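Berge House Residents' Group
Minutes of the general meeting, Apr 22, 2026

Chair: Mayu Sakai
Minutes: Frøydis Aasen

Mayu welcomed everyone and thanked those who had brought slices and a very generous pot of soup. The October minutes were accepted with one correction (the hall cupboard was painted by the Prondevska Street neighbours, and we are sorry to have left them out).

Money
The house account stands at $2,279. Mayu reminded us that $94 is still owing to Adwood for the shelf brackets, and it was agreed to pay it this week.

Guest rooms
This took up most of the evening, as it tends to! Frøydis reported that both guest rooms now have their new mattresses from Bastau, and everyone who has slept on one so far has been very complimentary. There was a long and good-natured chat about how to look after them. The quilting is deep, and crumbs and lolly wrappers do like to settle in the seams, so it was agreed that beds will be brushed down between guests, before the clean sheets go on. A hand brush and dustpan will be kept for beds only — please don't borrow them for the floors or the back step. Mayu asked that people brush along the curves of the stitching with a light hand, and pick out anything larger first.

A vacuum attachment was suggested as well. Opinions were divided, mostly on the matter of noise in the mornings, and we will come back to it next time.

Kitchen
The second kettle has gone again. If it has wandered up to your room, please let it wander home.

Actions
Mayu to pay Adwood.
Frøydis to put a note about brushing down the beds inside the linen cupboard door.
All to look for the kettle.

The meeting closed with a second round of tea and warm thanks to Mayu for her patience.
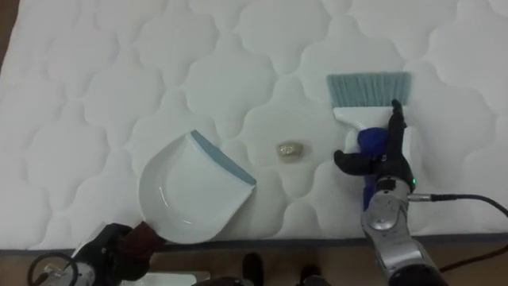 Guest room mattress with dustpan and brush (see Guest rooms)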